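Flonbridge Wallpaper Hanging Kit: my long and slightly pasty review
Posted 1/10/19

I bought this kit after putting off one small powder room for two winters. If you've been following along you know the room. It has a sloped bit of ceiling, a window that isn't square to anything, and a corner behind the toilet that I can only reach by hugging the tank. I had the paper already, rolled up in the closet and making me feel guilty every time I got the vacuum out.

So, the kit. I paid $90, which made me swallow hard, and it comes with six pieces: a plastic smoother, a paste brush, a seam roller, a snap-off knife, a metal straightedge and a plumb line on a little reel. It all sits in a zip-up canvas roll like a chef's knives. I've hung paper before with a bank card and a kitchen sponge, and I will admit the results looked like it.

The paper, for anyone who's going to ask, is a big dark floral. Chocolate brown background, large pale flowers, and leaves in that loud lime green you either love or hate. My sister hates it! I'd been looking at it for months and only liked it more.

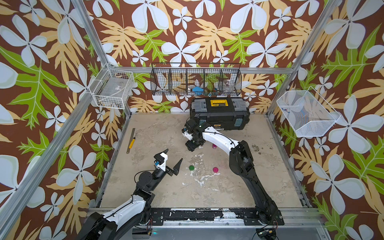
Let me start with the smoother because that's the thing I used most. It's stiffer than I expected, with a felt strip along one side, and the felt is the best part of the whole kit. Dark paper shows every scratch. With my old method I'd get these shiny drag marks that only turned up when the light came in sideways, and by then the paste had set and I was stuck with them. I didn't get one shiny mark with the felt side. The other edge, the bare plastic one, I used for tucking paper into the baseboard and it does that fine, though it's a bit thick for really tight corners.

The brush is ordinary. It sheds for the first ten minutes, so work it back and forth over your hand outside before you dip it. I didn't, and I picked bristles out of the first drop with tweezers.

The straightedge is good. Proper weight to it, and a raised lip so your fingers stay behind the blade. I wish it were longer. For trimming along the ceiling I had to keep shuffling it over, and every time you shuffle you get a chance at a tiny step in the cut. I have two of those steps and I know exactly where they are, and I look at them every single time I wash my hands.

Now the knife. Oh, the knife. It's the weak spot and I'd be surprised if anyone tells you otherwise. The blade wobbles in the slot. Not much, but damp paper needs a clean slice and this thing wanted to chew. I gave up halfway through the second wall and borrowed a Karaca from Bindu Acharya across the street, and it was like going from a butter knife to a scalpel. Bindu also told me to snap off a fresh blade for every single cut, which sounded wasteful until I tried it. She was right. No more torn edges around the window.

The seam roller is small and wooden-handled and it does what a seam roller does. Go light with it. If you lean on it you squeeze the paste out of the joint and then the joint lifts the next day, and you'll be blaming the paper.

A few people in the store reviews (there were more than 300 when I looked, I read far too many of them) complained that the plumb line is a gimmick. I don't agree. In a room where nothing is straight you need one honest vertical, and I ignored the door frame, ignored the window, and hung everything off that string. The reel does stick. Pull it out slowly and let it settle before you mark the wall.

About matching a big pattern, while I'm here. The repeat on a large floral eats paper. I ordered by square footage the first time and came up short, and then had to hope the next roll came from the same batch. Write down the batch number before you throw away the wrapper! Mine was in the recycling and I went out in my slippers to dig for it. Also, start the pattern on the wall you see first when you open the door and let the mismatch land somewhere sad. Mine lands over the door, on the inside, where you'd have to be sitting down to notice.
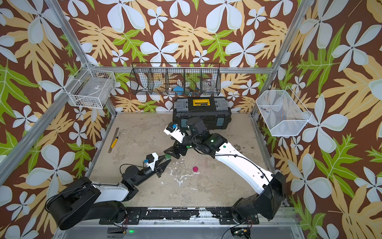

For paste I used the Girero ready-mixed tub, the one with the blue lid. It slides nicely, it gives you a decent few minutes to push things around, and it wipes off the face of the paper with a barely damp cloth. I've used Peno powder in the past and it's cheaper, but I never get the lumps out and I end up whisking it in a soup pan like I'm making gravy. If you're doing a whole living room the powder probably makes sense. For one little room, get the tub.

Prep took longer than the hanging. I washed the walls, filled the old towel bar holes, sanded, then sized everything and left it overnight. I nearly skipped the sizing. Naima Ragab, who taught the evening class I took last February, used to say she could tell a skipped primer from the hallway, and I could sort of hear her voice while I was standing there with the can.

Cleanup on the kit itself was easy enough. The felt strip on the smoother takes ages to dry, so don't zip it into the canvas roll wet. I hung mine off the shower rail with a clothespin. The brush came back soft after a soak in warm water, and the straightedge just needed a wipe.

Would I buy it again? I think so, yes — for the smoother, the straightedge and the string. At $90 I do feel the knife should have been better, and if you already own a good one you could put together your own set for less. I'd give it four stars. It would be four and a half with a longer straightedge.

I still have most of a roll left over and I'm eyeing the back of the linen closet. My sister has asked me to please stop.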